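The Fault That Passed Every Test

14 shares 6 comments

Orsolya Gulyás doesn't like the word "glitch." She has heard it a lot since October, when the gripper software she helps maintain at Stirnport started closing harder than it was told to.

"A glitch is what you say when you want the meeting to be over," she says. "We had a force limit that wasn't being applied. That's a fault, and we shipped it."

The software, called Graltberg, learns to pick up soft food in simulation before it is loaded onto real arms. By her account it had been through 3,000 simulated grasps without a single alarm. Then a test arm in Wustham flattened a roll and kept squeezing until an operator hit the stop button. It took 2 more incidents before anyone pulled the arm from service.

I asked how that many clean runs could miss something so basic. She didn't dodge, though her answer did little to reassure me. The limit was read from a settings file, and after an update the file was skipped on real hardware. In simulation a default value stepped in and the alarm stayed quiet.

"The simulator was being polite to us," she says.

Her team has since gone back to the rendered bread tests, with the default removed. If the file is missing, the run is supposed to halt.

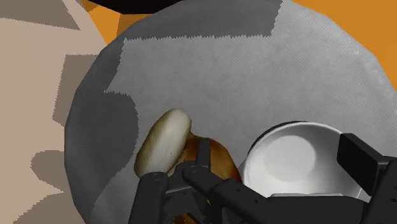
Kieran Tunstall is not convinced, and says a halt that has only been tried in software is still a promise. He wants a limit built into the finger drive itself, one that no update can reach.

Gulyás agrees with him on paper. The hardware change has been priced, she says, and is "under discussion." When I asked for a date she didn't have one. Meanwhile the arm in Wustham is due back in use after another 2,000 simulated grasps, the same kind of evidence that cleared it the first time.

"I know how that sounds," she says. "We've added a bench check with a load cell. A person has to sign it."

She could not tell me yet who that person would be.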